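The long way round through the villages

1/16/20

I've been meaning to write up our drive since November, and now that the evenings are long and dull I've finally got the notes out! We had two free days, a bag of cheese rolls and no real plan beyond staying off the motorway, and it turned into one of my favourite trips in ages.

Hideaki Onishi did most of the map reading. He'd marked every lane he liked the look of (there were a lot) and we simply followed them from one village to the next, up and down, left and right, with the windows open whenever the road was quiet. I love how each place has its own ideas about fences and roofs. One will be all neat hedges, the next all stone walls, and then you come round a corner and there's somebody's garden spilling right over the top of everything.
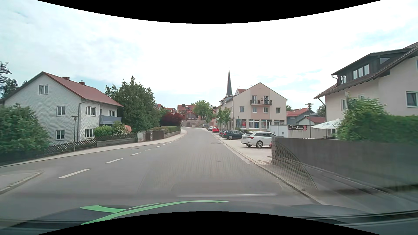 Heading up into the village, with the big white house on the left.

I could happily have lived in that white house. Look at the two little chimneys on the roof, and the wavy pattern on the walls, and those three windows stacked up the end, not quite in line with each other! I'd have the attic one for my desk. The garden is lovely too, with the pink and white blossom next to that round green bush, and a low stone wall along the pavement. We've been talking about a wall like that for our own front garden ever since, though ours would be a good deal shorter.

We stopped for coffee a bit further on and stayed far too long, going over the map again and changing our minds about the afternoon. Hideaki wanted the ridge road and I wanted cake, so we had cake and then did the ridge road.

By the time we got home we'd done 49 more miles than the direct route, and I'd do every one of them again. Next time I want to start earlier and walk a bit of it, so if you know a good village with a bakery, please leave me a comment!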